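I finished the Beginner Estonian course at Sillell this January. It was 14 weeks, two evenings each week, and I want to write a little about it.

The teacher speaks Estonian from the first minute. For me this was hard but good.
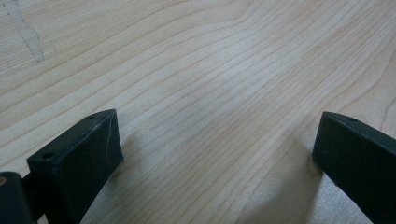 My word list in Witix has 553 words now. I still mix up the cases when I talk fast.

Next is level two, with 22 lessons and a short oral exam at the end.
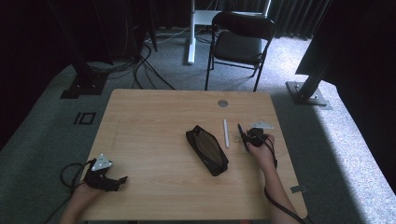 Does the Koppel textbook include audio? If you have used it, please write to me.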